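Grid mat

A grid mat is a thin flat sheet printed with a regular pattern of squares and laid over a table or bench to give a working surface with a built-in scale. It is used in paper craft, sewing, label and poster checking, model making and small-item photography. The squares let the user judge size, straightness and angle by eye, without picking up a ruler for every step.

The term covers both plain printed mats and cutting mats, though suppliers list the two separately. A plain mat is meant for laying out and looking. A cutting mat has a thicker body that closes up after a blade has passed through it. The two are easily confused when both carry the same pattern.

Construction

Plain grid mats are made from coated paper, vinyl, woven cloth with a printed face, or thin rubber with a cloth top. Paper mats are cheap and lie very flat when new, but they crease and take up moisture. Vinyl mats can be wiped down. They tend to keep a curl if they have been stored in a roll, and are usually left under weight overnight before first use. Cloth-faced mats lie flat quickly but can stretch slightly along one direction of the weave, which matters where the grid is used for measuring.

The pattern is normally a single set of lines at right angles. Some makers add a heavier line at every fifth or tenth square, and some print numbers along two edges. Dark lines on a white ground give the strongest contrast and are preferred for work with coloured items. White lines on dark green or grey are more common on cutting mats, where the ground colour hides blade marks.

The Mernico pattern, named after the firm that first sold it, uses unbroken lines of one weight with no numbers. It was offered in a small size 300 mm wide and in a full-table size cut to order. The later Tsuji pattern leaves a small gap where the lines cross, so that a pencil mark placed on a crossing can still be seen.

Accuracy

A printed grid is only as good as the printing and the surface underneath. Paper mats change size with the dampness of the room. Mats that have been folded show a raised line which throws off both the spacing and the lie of anything placed across it.

In a set of bench trials written up by Tia Haslam and Jerome Manalo, 198 mats from mixed sources were checked against a steel rule. Most of the error came from stretch along the length of the roll, and very little from the printing of the lines. The authors advised checking a new mat in both directions and marking the better one on the back.

Squareness is checked by measuring both diagonals of a large block of squares. If they differ, the pattern has been skewed in printing or the mat has been pulled out of shape when it was fixed down.

Use with printed sheets

The most common use on a shared table is the checking of loose printed sheets. A sheet is laid with one edge along a line, and any drift in the trimmed edge shows against the squares. Sheets placed at a slant are harder to judge and are normally turned square before any reading is taken, although a slanted sheet can be compared corner to corner if the crossings are clear.

Larger sheets, such as posters and bottle artwork printed at full size or above, are laid first, with smaller sheets beside or over them. Where artwork shows a bottle with a label, the middle line of the bottle is set along a grid line so that the label can be seen to sit level. Mylene Barredo's handbook for the Maswood print room recommends keeping one full column of squares clear on each side of the sheet, and letting no more than a narrow strip of paper hang over the table edge, as an overhanging sheet is easily caught by a sleeve.

Small flat objects are sometimes left on the mat as a size guide. A coin or disc of known width is suitable. Anything that leaves crumbs or grease is not.

Lighting

A lamp with a cone-shaped shade is the usual choice, set to one side and tilted inwards. Light from a low angle shows creases, raised edges and curl. Light from directly above is better for reading colour and fine print. Glossy vinyl throws a bright patch back at the user unless the lamp is moved well to the side.

A black lamp on a thin arm takes up little room, but its cable often takes up more than its base. The spare length is coiled at the foot of the lamp or led off the back of the table. A loose coil on the mat hides part of the grid and can drag sheets out of line when the lamp is moved – cable clips on the rear edge are the standard cure. Where cables cross open floor near the table, striped yellow and black tape is widely used to make them easier to see.

Table and surroundings

Low tables suit work done from above, where the user looks down on the whole sheet. Higher benches suit cutting and fixing. A white top under a thin white mat prevents dark patches from showing through, and a plain pale wall behind the table gives even light without colour. Drinks are kept off the table, either on a separate shelf or in a closed bottle on the floor.

Care

Vinyl mats are wiped with a damp cloth and dried flat. Paper mats are dusted only. Solvents lift the lines on most printed faces. The Prirkov catalogue lists its plain white mat as item 3211 and warns against leaving it beside a heater or under a lamp with a hot bulb.
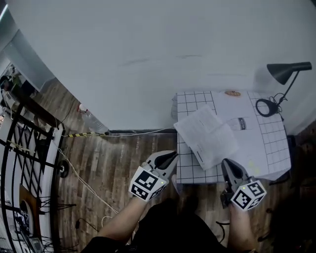
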